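Collab mixdown: stems drift against the guide track
Started by nillmont_keys, 02/06/2018

nillmont_keys
I'm assembling the shared session for "Illetport" and two of the uploads don't stay in time. The guide is a 164 bpm click with acoustic guitar. The bass from Tuhiwai lines up at bar one and is audibly late by the second chorus. The backing vocals do the same, only less. Everything was exported as WAV from bar one, per the instructions in the first post. Has anyone seen this with files that claim to be the right format?

fretless_tuhiwai
My bass was tracked to the guide you posted. It's in time on my end. I'd check your import settings before re-requesting anything.

Biltthorpe
Check the sample rate on each file first. If the drift grows steadily from bar one, it's a rate or clock problem. If it jumps at one point, it's an edit or a dropped buffer. Those are different faults and need different fixes.

nillmont_keys
Steady. Bass file header reads 48k, session is 44.1k. The DAW says it converts on import.

gatefold
A straight 48k file played at 44.1k without conversion would be obviously slow and flat within a bar. You'd hear it. What you describe is much smaller than that, so I'd say the conversion is happening and the clocks differ. Did the bass player monitor the guide through one device and record on another?

fretless_tuhiwai
Guide played off the laptop output, bass went into a USB interface. I've always done it that way.

gatefold
Then that's two clocks. Over a short song you may get away with it. This one is long enough that you didn't.

Biltthorpe
I don't fully agree. I've run separate devices for years and the error was never audible inside six minutes. I'd look at the tempo map. If the guide was bounced from a session with a tempo change in it, anyone who lined up to a fixed 164 grid will walk away from it.

nillmont_keys
No tempo changes. I checked the map twice. The mix machine is a desktop, interface set to internal clock.

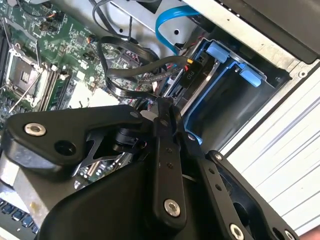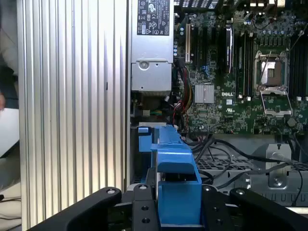
Can a drifting stem be corrected without recording it again?
Measure the offset at the last clear transient, then time-stretch the whole file by that ratio with pitch preserved. Don't cut it into sections unless the stretch leaves artifacts.

Muthoni Bakilana
Backing vocals are mine. I used the same interface for playback and recording, so the two-clock theory doesn't cover my file. I did export from an older project, version 17 of the lyric, and the guide in that one was an MP3.

gatefold
MP3 adds padding at the start - that gives you a constant offset, no drift.

Muthoni Bakilana
Fine, but mine isn't constant. I'll redo verse 2 and both choruses against the WAV and upload them to the same folder.

nillmont_keys
Thanks. I stretched the bass and it holds to the last bar. Leaving the vocal slot open until the new files are up.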